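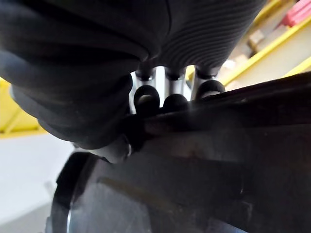 Picking Soft Goods with a Wrist-Guided Gripper
Olwood student project, final report
November 2018

1. Purpose

The project set out to pick folded and loose textile items from a bin and place them on a marked area of a table. Rigid parts had been handled by the previous group. Fabric changes shape on contact, and the grasp planner inherited from that group assumes that it does not.

2. Equipment

The arm and controller belong to the Idthorpe teaching lab. The gripper was driven through a Jemance motor board. Control code was written in Python and ran on a lab desktop. The wrist camera was used for the final approach only; coarse position came from a fixed overhead camera.

3. Method

Each trial began with one item dropped into the bin by hand. The overhead camera gave a target point at the highest part of the item. The arm moved to 155 mm above that point and switched to the wrist view. From there the program looked for a fold edge and turned the gripper across it before closing.

Closing was stopped by motor current. The limit was first set at 800 mA, which held thick knits but let thin cotton slide out during the lift. The limit was raised to 1000 mA in August and left there for all later trials.

4. Observations

Ribbed fabric gave the edge detector the most trouble. The ribs produce many parallel lines, and the program often took one of them for a fold. Blurring the image before edge detection removed most of these lines but also weakened real folds on dark items.

At close range the item can fill much of the wrist view. Focus is poor at this distance, so the last part of the descent was run without image updates. Any movement of the fabric during that part was not corrected.

Lift speed mattered more than expected. A pause of 2000 ms between closing and lifting reduced drops on heavy items and had no clear effect on light ones.

5. Remaining work

The Ochoa depth sensor was delivered too late to be fitted. Its bracket has been drawn but not printed. The current limit should be set per item type, and the trial log needs a field for grasp angle, which at present has to be recovered from the joint data.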